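Ticket: Zurkatley reissue, side two, crackle and a dull left channel
Opened by: Walid Hourani
Looked after by: Rami Saab
Status: open, waiting on customer
22 comments | 86 shares

Walid wrote in on Wednesday with a very kind letter about the Zurkatley reissue, most of it about how glad he was to have the album again. His copy is lovely on side one and falls apart on side two, with crackle all through the ballad and the left speaker sounding as if someone has put a coat over it. 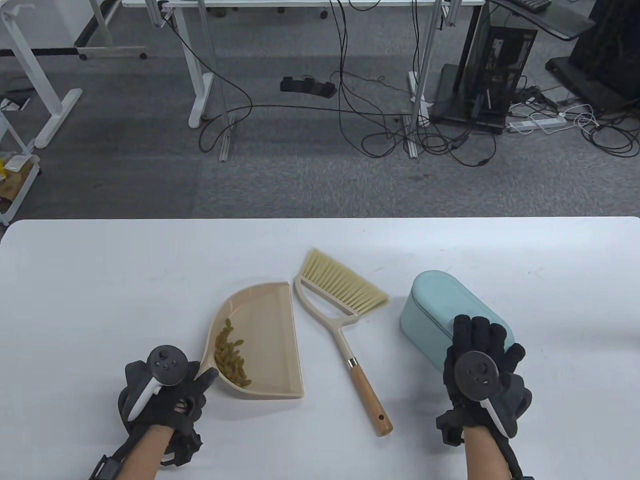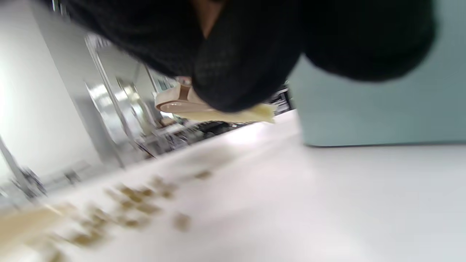
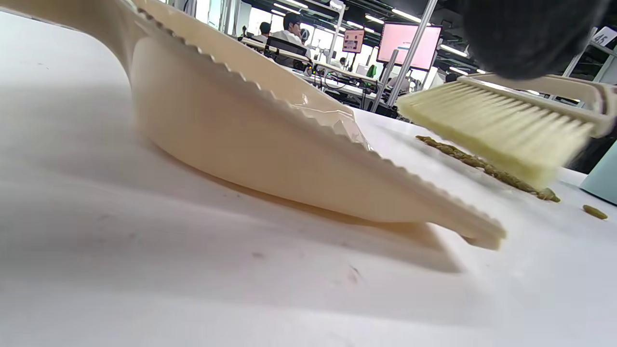 Hello again Walid, and thank you for being so patient with us, I know it's no fun having a favourite record you can only half enjoy. Let's start with the cleaning, as you said you'd given the disc a good going over before you wrote. A hand brush with pale yellow bristles like the one next to the dustpan is just the thing for bits on a table top, but please don't let one anywhere near the grooves! Use a proper carbon fibre record brush, let the platter go round twice with the hairs barely touching, then tilt it away towards the edge. If you've already used a household brush, do say so, we won't be cross, it just helps us work out what we're hearing.

Update, same evening. Walid says he used a cotton cloth and nothing else. Crackle slightly better, left channel the same. He has tried his old Stullex album on the same deck and that plays well right up to the label, so I'm less inclined to blame the needle than I was this morning.

Next I asked him to swap the left and right leads where they go into the amplifier (a Masri, quite an old one, and he's fond of it). The dull sound stayed with the left speaker, which rather muddies things, I admit. On the Stullex record he now thinks he can hear it too, but only in the quiet songs.

Marwan Haddad had a listen to our own shelf copy of the reissue, both sides, on headphones. Some light ticking at the start of side two, nothing in the ballad, and the two channels nicely balanced. He did remark that the bass is mixed far lower than on the first pressing and that the whole of side two feels a touch sleepy for it, which I happen to agree with, though it isn't something I can fix from here!

Still to do, Walid, when you've a moment: swap the two speaker wires over at the back of the amplifier, with everything switched off first please, and play the ballad again. If the dullness moves to the right, it's the amplifier. If it stays put, it's the speaker. I've put a fresh copy of the record aside for you either way, as the crackle needs sorting whatever happens with the rest.

Rami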